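Paper cups: two-finger gripper crushes the wall or drops the cup
Posted by Geetha Poduval in Grippers and End Effectors

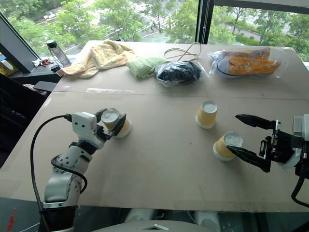
Setup and problem
Two arms, black fingers on both, yellow paper cups on cardboard. Closing force is set to 25 percent on the Virnbridge controller. Upright cups grip fine. With a cup on its side, the wall buckles at that setting, and at 5 percent the cup slides out during the lift. Is this a finger problem or a controller problem? I have a quote for Cometti soft fingers and would like to avoid buying them.

2 replies

Tiina Pelkonen
Controller, mostly. Percent force is a motor current limit, and below a certain value friction in the drive eats all of it. Switch to position mode, close to the cup diameter minus a small squeeze, and keep the current limit as a backstop. For a cup on its side, grip near the rim or the base. The rolled rim and the bottom disk carry load; the middle of the wall does not. I ran 193 lifts this way with hard fingers and lost 5 cups, all gripped mid-wall.

Alby Goodwin
We got the soft ones. They work but wear out. Try rubber tape first.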